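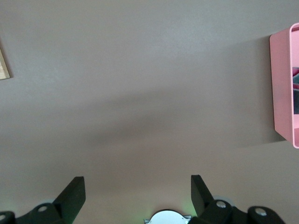 Progress report, October
Burkwood Community Kitchen, table skills program
To: Eirlys Mathias, Volldale Fund

Eirlys, sorry this is short on polish. Writing it between the lunch group and the evening one. Numbers first, then where we are on each item you asked for.

Money
428 dollars left in the small equipment line. Everything else in that line is spent and the receipts are in the folder you set up. No request to move anything between lines this time. Might be one next time, see under Storage.

People
70 signed up since we opened the list. Groups capped at 10, which is the right size for the tables we have. We tried 12 once and it was too tight, elbows everywhere, two people ended up just watching. Back to 10 the week after.
Waiting list is moving but slowly. Monday evening is the one everybody wants.

Tables
Done. Gray tabletop is plain, no pattern, wipes down fast. Brown mat goes over the long work table when we do cutting and serving. Folks told us in the first round that things slid when they pressed down, so the mat was the first thing we bought. Would buy it again. It does need two people to roll it up properly and we are still looking for a good place to hang it.

Serving unit
This is the part you wanted more on. We built it around one small task, a cold drinks and fruit setup, that a person can finish start to end in one session. Lay out, cut, arrange, set the flatware, clear, put away. Lemons because they're cheap and they hold up and you can see right away if the slices are uneven.

The setup is one bamboo board with a metal handle, a couple of lemon slices side by side on it, gold-colored fork and knife next to the slices, both pointing the same way. White tray with raised edges goes farther back on the right, pink box on the left. Same places every time.

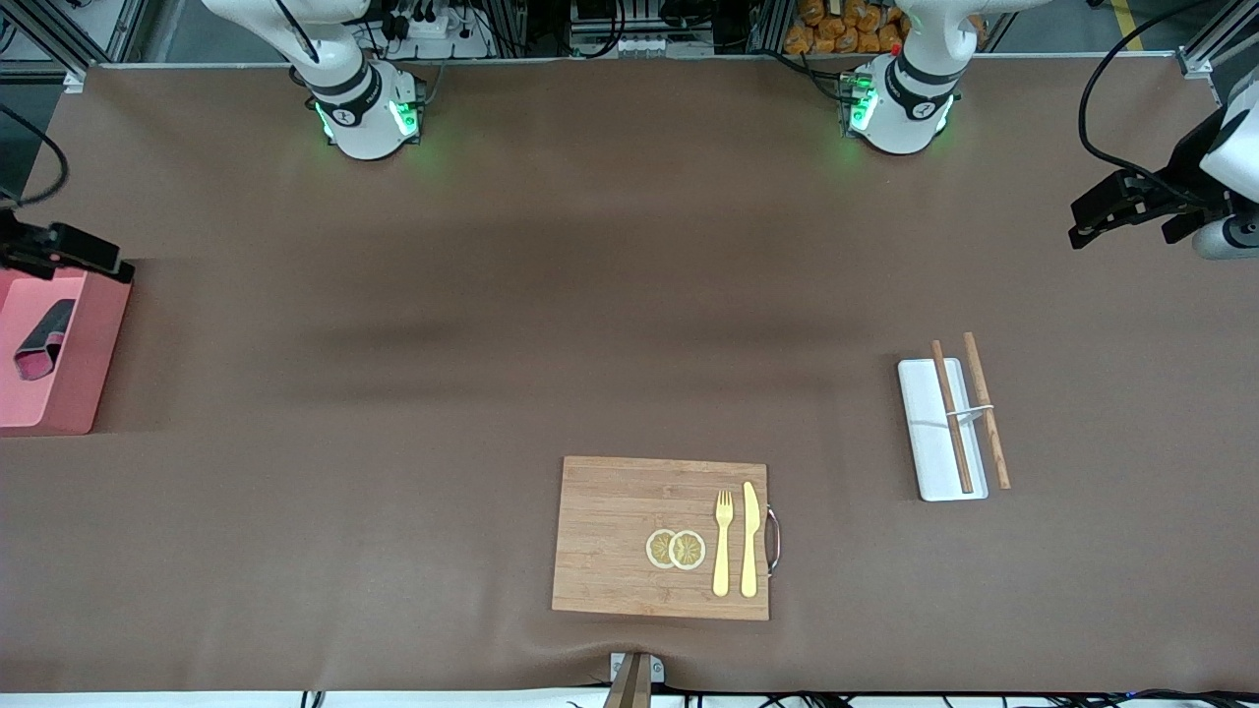
Keeping the places fixed has helped more than the written steps did. The first step sheet ran to two pages and people lost their spot. Gashaw redid it as a half page with six lines, large type. Much better. We still get questions on which way the knife goes and that's fine, it gets people talking.

The gold flatware was a donation, part of a bigger lot from Rostport. I was not sure about it at first, seemed a bit fancy for practice. People like it. One lady told me it made her want to set the table at home agian. We'll keep it for this unit and use the plain sets for the others.

Cutting
Slower than planned. Even slices took most groups an extra session, so the plating unit starts later than what I wrote in the proposal. I'd rather not rush it. No injuries to report, one dropped board, no damage.

Clearing and putting away
Weakest area. Groups run over, then clearing gets done by whoever is left. From next month we stop the cutting fifteen minutes early, no exceptions. Will tell you if it works.

Storage
Pink boxes are good for the folded things, easy to spot on a shelf. We need a few more and some kind of rack for the trays, they are stacked flat right now and the bottom one is always the one somebody wants. Getting quotes. If the rack comes in over what is left in equipment I will ask you before ordering anything.

Still open
Step sheets for units three and four, drafts only.
Handwashing sign by the sink, printed, not up yet.
Sign-in sheets for the first two weeks need to be typed up. My job, behind on it.
Your visit. Any evening works except the last one of the month, we have the floor people in.

Call if the receipts don't match what you have. I'm in the kitchen till 8 most nights.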